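Flirow Student Robotics Project
Progress report to the Nygård Education Fund
Reporting period ending 15th September
Submitted by Idun Lunde, Project Lead, Plutville Technical High School

Purpose of this report

The grant agreement requires the school to report at the midpoint of the award on activities completed, spending to date, and any changes to the work plan. The report covers the Flirow elective course and the after-school section that shares its equipment.

Enrollment and staffing

The course opened in August with 40 students across two sections. Darren Rowbotham teaches the programming section and Valter Hägglund teaches the mechanical section. Both instructors completed the equipment safety training before the first class meeting. Students work in groups of four, and each group rotates through operating, recording, and reviewing roles during a lab period. The after-school section is open to any student who has passed the safety quiz, and attendance there has been steady.

Activities completed

The first unit covered joint limits, calibration, and emergency stop procedures. All groups finished it on schedule. The second unit, now under way, concerns two-handed manipulation of small objects. Students operate the pair of robotic hands remotely and record each attempt for later use in training a simple control program. The project plan called for 2,000 recorded attempts by the end of the school year, and the instructors consider that target reachable at the present pace.

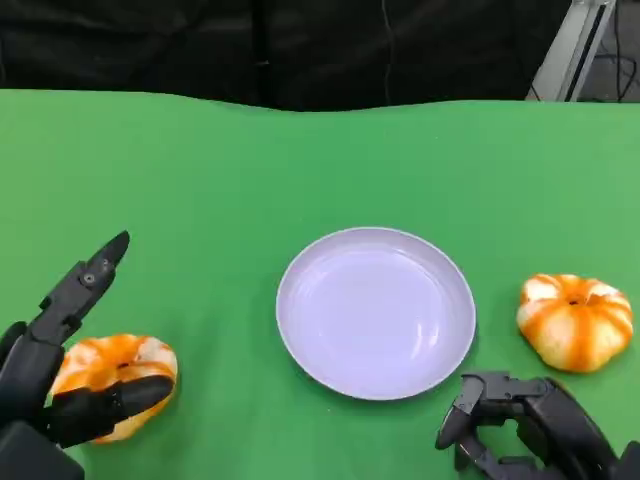

The two-handed unit is built around a placing task in which objects are to be moved from either side of the work surface to a plate at the center. Students selected the objects themselves from a list approved by Mr. Hägglund. The small striped pumpkins have proved a useful choice for teaching grasp planning: the ribbed orange and cream surface gives students a clear reference for how an object has turned between one attempt and the next, and the rounded shape requires them to consider where the thumb should rest before the fingers close. Setting one pumpkin on each side of the plate also lets a group compare left-hand and right-hand performance within the same exercise. Written lab notes are collected after every session and are graded as part of the course.

Changes to the work plan

One change is reported. The original plan placed the programming of automatic grasping in the second unit. The instructors moved it to the third unit after reviewing early lab notes, which showed that many students needed more practice with manual control. The total number of instructional hours is unchanged.

Difficulties encountered

Replacement finger cables ordered from Cesano arrived 9 days later than promised. Lab time was shortened during that period, and the affected groups were given additional sessions after school. A small stock of spare cables is now kept on site. The instructors also report that file naming was inconsistent in the first weeks. Vidar Kristiansen, the school's technology coordinator, has issued a standard naming sheet and is correcting the earlier records.

Spending

Spending remains within the approved budget in all categories. The equipment line is nearly complete. Funds for student travel have not yet been used. No transfer between categories is requested at this time. An itemized statement has been sent separately by the school business office.

Next steps

The third unit will begin when all groups have submitted their two-handed placing records. Stellan Lundgren has agreed to review the student control programs as an outside evaluator, and his written comments will be attached to the final report. The school also intends to hold an open lab evening for families, and representatives of the Fund will receive an invitation once the date has been approved by the principal.

Questions regarding this report may be directed to Ms. Lunde at the school office.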